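Tablecloth for a work table -- keep it or lose it?
Craft Rooms & Spare Corners > Tables and Surfaces

noemi_g

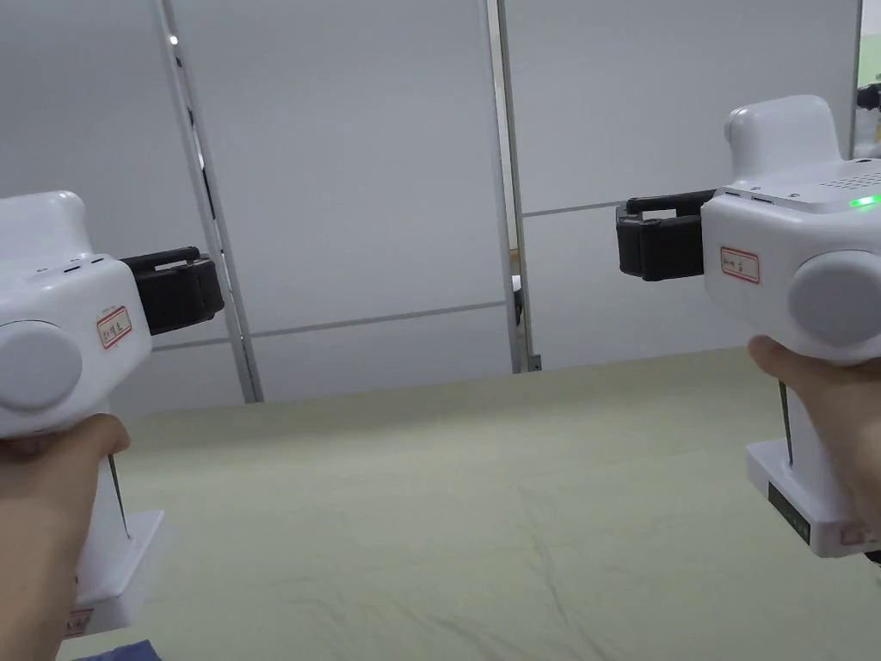
Re: Tablecloth for a work table -- keep it or lose it?

noemi_g wrote:
So that's my table in the back room, with the pale greeny-beige cloth on it and the white paneling behind. I love how soft it looks in there, but my sister thinks a cloth on a table you work at is asking for trouble. I paid 15 dollars for it in August and I'd hate to fold it away already! What do you all do?

femi.adeyemi
Your sister is right, sorry. Cloth slides. I had one for 8 years and spent half of them tugging it straight. Bare top and a good wipe, every time.

MelinaM
Oh, I have to disagree with Femi (fondly). Mine hardly moves, and I've got a thin rubber mat under it, the kind you trim with kitchen scissors. Small things don't roll off the way they do on a bare top, and it's so much kinder on the elbows. I'd keep that color too, it's lovely against the white.

femi.adeyemi
A mat AND a cloth -- now you're washing two things.

yamuna_d
I iron mine at 42 inches wide so it tucks under at the back, then clip the corners. Washes fine on cool. Noémi, is yours cotton?

noemi_g
No idea, the tag's gone. I'll try the mat first and report back.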